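Home / Storage / Kitchen / Gremis Bag Keeper

Gremis Bag Keeper
Item no. 431
Wall or cabinet mount. Holds plastic shopping bags for reuse.

If you cook at home and walk to the store, you have a bag of bags. It lives under the sink or on the back of a door, and it grows until something falls out of it every time you reach for the dish soap. The Keeper takes that whole lump and turns it into a slim sleeve you load from the top and pull from the bottom, one bag at a time. We've had one on the wall in our own shop kitchen since February and we still get a little kick out of using it!

The sleeve is unbleached cotton canvas with a hemmed opening at each end. A flat steel hoop keeps the top wide open, so you can push a bag in with one hand while you're holding the groceries with the other. The bottom is gathered with a soft elastic that grips just enough. Oona Ikonen, who drew the pattern, went through a good many elastics before she was happy with it — too tight and the bag tears at the handle, too loose and three of them slide out onto the floor together. The one she settled on works with thin store bags and with the thicker kind you get from a pharmacy or a shoe store.

What it holds

Thin bags with loop handles are what it does best. You don't have to fold them into triangles (though you're welcome to, and some of our customers are very good at it). Squeeze the air out, give the bag one twist and drop it in. Produce bags from the roll are fine as well. Paper bags are no good in here, and neither are the heavy woven totes. For those, have a look at the Distitis rack, which hangs from the same two screws.

Size and materials

Sleeve length: 652 mm
Sleeve width, laid flat: 311 mm
Hoop: flat steel, powder coated
Sleeve: unbleached cotton canvas, machine washable cold
Mounting: two screws (included) or the Kuvton over-door hook (sold separately)
Colors: natural, brick, pine

The hoop slips out of its channel for washing. Hang the sleeve to dry and iron it if you like it crisp. We never do.

Putting it up

Give it a spot where the bottom opening is at hip height or a bit above. Inside a tall cabinet is great, and so is the side of the fridge housing. Mark both holes through the bracket, drill, and set the screws so the heads stand a little proud. The bracket drops over them and slides down. If you're going into tile, use the right bit and go slowly. The whole job took Esmaeil Jalali 8 minutes in his apartment, and that includes hunting for the level.

From our journal: Getting a Bag Ready to Go Back In 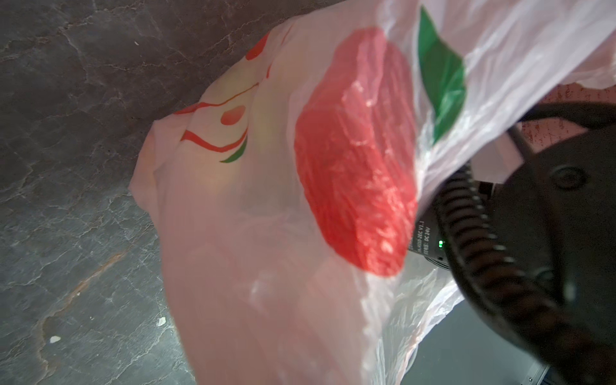 2 min read

Crinkled bags go in just as well as smooth ones, so don't fuss over them. A big cheerful print like the red shape with the green leaf is one of the small pleasures of a stash like this, and with plastic this thin the design on the far side shows through too. Lay the bag on the counter, handles away from you, and run your palm from the base up to push the air out. Twist once. Feed it in base first, so the handles come out last when you pull.

Check for receipts and onion skins before you store anything. A damp bag should hang over the faucet for a while, and one with a hole can still line the little bin in the bathroom.

Goes well with

Distitis rack, for totes and paper
Kuvton over-door hook
Esfahani drawer liner, cut to fit

Spare parts

Replacement elastic and replacement sleeves are always in stock. Hoops we make in small batches, so write to us if you've bent yours and we'll put one aside from the next run.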